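Flekov Handheld Steamer, the long-term review
Posted August 2026 by Idun Magnusson
Filed under: Laundry, Small Appliances

I own an iron. It lives on a shelf above the dryer and has come down twice in the last few years, once for a funeral and once to get candle wax out of a rug. So when my old steamer died in March, mid-collar, I bought the Flekov within the hour, on the strength of a product page that used the word "effortless" four times.

It's a decent steamer. I want to get that in early because the rest of this is going to sound like a complaint.

The box says it heats up in 41 seconds. Mine takes longer, and it tells you it's ready by turning off a light, so you spend the first week waiting for something to come on. The manual covers this on a page titled Before Your Joy. The rest of the manual is warnings, including one against steaming a garment while a person is inside it, which I had been planning to do and have since done.

Once it gets going, it gets going. Cotton shirts look respectable after a couple of passes, provided you pull the hem tight with your other hand. Rayon behaves beautifully. Linen looks like linen that somebody has spoken to. I did a pair of floor-length curtains on the rod, standing on a chair, and they came out better than they did from the cleaner on Lozano Street, who charges by the panel and sighs when you walk in.

The tank holds 274 ml, enough for three shirts or most of one curtain. Refilling means taking off a rubber plug the size of a lentil, and the plug is attached by a strap so short that it springs back and closes while you're pouring. My neighbor Xiaoqing Liang has the Jillbridge, with a tank that slides out like a drawer. She has shown me this more than once.

It spits. All handheld steamers spit if you tip them forward, and the Flekov spits a little when you don't. On a dark blouse you'll want to start somewhere the drops won't show. Filtered water helped. Descaling helped more, though the recommended sachets come in packs of 8 and cost nearly what I'd pay for lunch. White vinegar also worked and made the laundry room smell like a pickle for two days.

The cord is long, thick and permanently coiled in the shape it was shipped in. I've hung it from a doorknob with a can of tomatoes on the end. No change.

Customer service was quick about a cracked travel cap. The replacement came in a box that would have held a second steamer, and I admit I hoped.
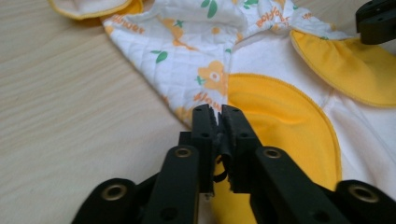 Where I'd tell you to save your money is if you mostly wash things with some body to them. A steamer relaxes a single layer of cloth, and it does that well, but padding and trim are another matter. Take a baby garment in white quilted cotton or similar, the sort with orange flowers all over it and yellow piping around a flap: the diamond stitching already gives the surface a texture, and the soft folds in the bunched-up part are nothing I'd heat up a steamer for. I'd smooth it by hand and put it in the drawer. For shirts and curtains I'd buy the Flekov again, on sale, and I'd get the travel cap spare while I was at it.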